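We Marched Over the Bus Line

I've lived off the 12 for six years and I had never been to a protest in my life before June. I don't even like parades. But when the city announced it was cutting the Flodden route after 7 p.m., half my building got a flyer under the door, and the next thing I knew I was standing outside the transit office with a sign I'd made out of a pizza box (the clean half).

The flyer came from Vlasta Kelmendi on the third floor, who works nights at the hospital laundry. Without the late bus she's looking at a 10 dollar ride home every shift, and she'd written that at the top in red marker. I think that's what got people. I know it got me.

Getting there

We met at the Halilović bakery at four and walked from there. I'd guessed we'd be a couple dozen people, tops, and then we turned the corner at the old Simurero warehouse and there was a whole second group waiting for us, drums and all! Costel Spahić had brought his kids, and the kids had brought whistles, and I still have a bit of a ringing in my left ear as I type this.

The police closed one lane and mostly looked bored. One of them asked me what the sign said because my lettering is terrible. It said KEEP THE 12. He said his mother rides it.

The petition count, read out on the steps, was 335 signatures. People cheered like we'd won something, and I cheered too, though I'll admit I'd been hoping for more. A lot of folks on my street said they'd sign and then didn't answer the door.

Inside the hearing

They let 30 of us in and the rest stayed on the sidewalk. Sorin Begović spoke for the transit office, very polite, lots of slides. Ridership is down, fuel is up, and the agency would "explore" a van service. Krum Yordanov, who used to drive the route, got up and asked when the ridership had been measured. Long pause. School vacation week, as it came out – and you can imagine the noise.

I was supposed to speak too. I had it all written down and then my name got called and I read the first paragraph twice. Vlasta squeezed my arm when I sat down, so either it went okay or it went really badly. 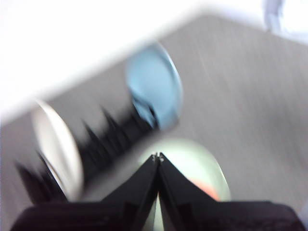
What happens now

The vote got pushed back, so the late bus keeps running for the time being. Tihomir Vukadinović is collecting signatures at the Flesero store in the evenings if you missed the first round, and he has pens, so no excuses. Bring your own sign next time, though. I'm out of pizza boxes.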